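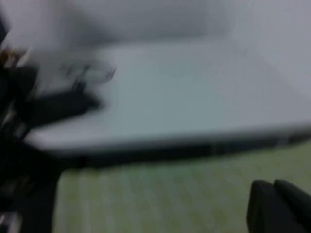
Friday, December 20, 2024

I've been waiting months to write this one up, and now I can. Cabral, the little supper place on the harbor side of Sketanthorpe, is bringing back its winter fish stew nights, and this time they're running clear through to March. If you tried to get in last winter you know what that was like (I got in once, on a Tuesday, at a stool by the coat hooks).

Stew nights are Thursdays and Sundays, with 2 seatings each evening. The kitchen is doing three courses for a set price of $32, and that gets you a bowl of the stew with a refill, a plate of pickles and smoked things to start, and a slice of the almond cake. Drinks are extra. There's a bean and fennel version for anyone who doesn't eat fish, and I'd order it even though I do eat fish. It has a lot of lemon in it and a big spoonful of garlic mayo on top that melts down into the broth.

The bread is new this year. Cabral used to bake its own rolls, but for the stew nights they're getting dark rye from Skallska, the bakery over in Zosberg that sells out before ten most mornings. I'm thrilled about this! I drive to Zosberg for that bread more often than I should admit, and now I can have it with butter at a table ten minutes from my house. The restaurant tells me the loaves come over on the afternoon of each stew night, and that you can buy one to take home if there are any left after the second seating. I wouldn't count on it.

Last season the kitchen served 900 bowls, and they're hoping to hit 1000 this time with the longer run. They've also changed how booking works — you now reserve by phone or at the counter, and they hold your table for fifteen minutes. No deposit for small groups. Parties of six or more pay half up front, and they'd like those bigger groups to take the early seating if possible, which is at 5:30. The late one starts at 8.

A couple of other things I picked up while I was bugging them on the phone. The regular menu won't be available on stew nights, so don't bring the cousin who only orders the burger. Kids under ten eat for half price. The patio stays closed until spring, but the bar will have a few seats for walk-ins at both seatings, first come, first served, and you can get just the stew and bread there without the full three courses. That's probably what I'll do most weeks.

The first stew night is the Thursday after New Year's. Phones open for bookings this Monday at noon, and I'd call early if you want a Sunday. I already have my eye on the second week, late seating, and I'm bringing my own container for the cake.

14 comments
Shared 61 times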